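Trulten Contract Notes
README, second release

What this is

A set of 108 recording and publishing contracts, typed out clause by clause, with notes on who ended up owning the masters. The contracts came from court filings, from estate sales, and from artists who sent in their own copies. The notes are mine. I have tried to keep opinion out of the clause files and let it loose only in this README.

Don't expect a fair sample of the music business. Contracts become public when people fight over them, so the unhappy deals are badly overrepresented. If you want to claim that most artists get cheated, you will need something better than this folder.

What's in the folder

contracts.csv has one row per contract. Columns are signing year, label, number of albums promised, option periods, royalty rate, advance, who holds the masters, and whether a suit was filed.
clauses/ has the text, one file per contract.
disputes.csv covers the 79 contracts that led to a filed complaint. Complaints only. A complaint is one side's story, and a loud one as a rule.
changes.txt is what it sounds like.

Royalty rates are copied as written. A stated rate of 11 percent tells you very little until you read the deductions, and the deductions are usually four pages later under a heading like "Miscellaneous." I did not try to work out a "real" rate. People keep asking for one. I have seen three different formulas for it and I don't trust any of them.
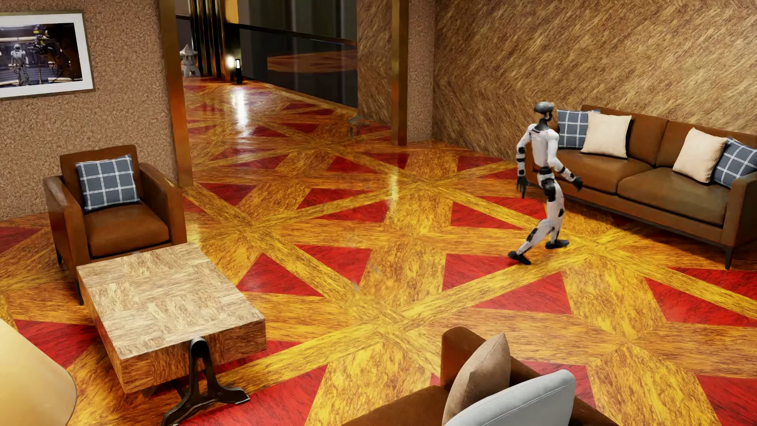

Album counts and options

Readers of the first release were unhappy with how I counted albums. One wrote in that an option belongs to the label alone, so a deal for two albums with five options should be listed as a seven-album deal, and that calling it anything else does the label's public relations for free. Grollico, who also wrote, thought the opposite: most options are never picked up, and a count of 7 makes a short, forgettable contract look like a life sentence.

Both have a point and I'm not going to settle it. The second release keeps firm albums and options in separate columns. Add them up if you like, but say that you did.

Known problems

The Carvalho contracts are in here twice in places. The label reissued its standard form in February of one year with new page numbers and, as far as I can tell, no new terms. I removed the copies I was sure of.

Anything from Turkelar before the label was sold should be read with care. The scans were poor, and two of the advance figures could be read either way. Those cells are blank. Please don't fill them with an average.

Settlements are mostly sealed. Where the outcome column says "settled," that is all I know. Fans and press agents on both sides will tell you who won – ask them how they found out.

The column for creative control is the weakest one. "Reasonable approval" shows up in more than half of the contracts, and I have yet to find one that says what reasonable means. I coded it as "shared." You could make a good case for "none."

Use

Free for research, teaching and arguments. Check a clause against its source before you quote it in print. None of this is legal advice, and the notes on ownership are a reader's opinion – a lawyer may well read the same page differently.

Corrections are welcome if they come with a page number.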